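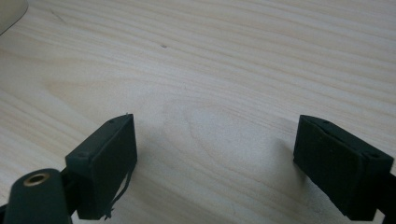
Bench notes, 17 Jun 2022 – oil finish trials

Picking up from April. Danish-type oil from Eltbridge against the hardwax from Piątek, plus one with plain soap because Sharada keeps asking. Offcuts cut to the same length and sanded to the same grit, backs numbered in pencil. Lost number 5 under the bandsaw, found it again after lunch.

Oil – went on too thick. Left it seven minutes then wiped, should have been two. Edges gone tacky. Rag laid flat outside on the slabs, NOT in the bin please.

Hardwax – much nicer to put on, hardly any smell. Tin says leave overnight between coats, will do that this time. Used the white pad, felt like polishing shoes. End grain drank it, will need a second go there before anyhting else.

Soap – flakes in hot water, stirred, left to go to jelly. Raised the grain badly on the first pass. Knocked back by hand and did another. Pale and dry looking, which the Zikside people might want for their café tops, but they will have red wine on them by the first weekend. Must tell Villads before he quotes.

Rings test tomorrow: tea, wine, lemon, hot mug. Same spots on each board, an hour each, wipe, look again next morning.

To order – 500 ml hardwax, lint free cloths, more pads. Gunnlaugur has the account login. Ask what happend to the good scraper as well.

Still don't know how any of them take a repair. Scratch across the middle after the rings and try a patch.

Last updated by N. Dmytriv
Shares 2 – Comments 3

Sharada Rai: told you the soap would look nice. Try a third coat before you write it off

Villads Overgaard: Quote not sent yet. Is hardwax dearer per top?

Nazar Dmytriv: yes but fewer coats. Will work it out when the tin comes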